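Tasora reports results from robot drive-swap study

Engineers at Tasora have published results from a study of how well a robot arm can pull and reseat hard drives in storage racks. The work was done in May with the storage firm Berge, which supplied the drive bays.

The method, called Mosinum, relies on a small camera mounted close to the gripper. Software trained on 1,333 recorded swaps compares each new view with earlier ones and corrects the angle of the fingers before they touch the drive caddy. Earlier systems used fixed positions and had to be set up again whenever a bay was moved.

In the main test, the arm was given 60 swaps it had not been trained on. It completed 49 without help. Most of the failures came at the latch, where a finger slipped off the handle or closed too early. In 2 cases the drive went back in at a slight tilt and the arm stopped itself. 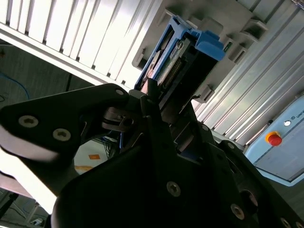
A person still has to approve every removal, and the arm works on one bay at a time. Speed was not part of the study. Tasora said the arm is slower than a trained technician and that it expects this to remain so for now.

The next round will use bays from a second supplier, Hurnora, with a different latch. Tasora plans to keep the same gripper and retrain only the part of the software that handles the final approach. Berge will continue to provide racks for testing.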